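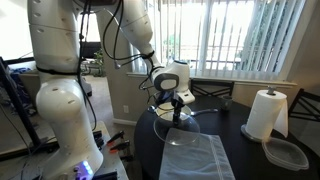
Start with the dullest job on the shift. At our test kitchen in Graltdale that was lifting lids, which used to mean one of us hovering by the pans all morning. Teach the arm to take the lid by its knob, keep the frying pan right underneath, and save that as your first routine. We ran ours almost 600 times in January before anyone trusted it!
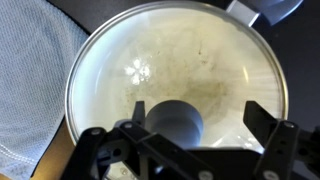 Next, sort out who does what. I still do the tasting and the rota (sadly), but 2 of us have moved over to checking recipes for Cisport, and we love it. Put the new jobs on paper before you switch anything on.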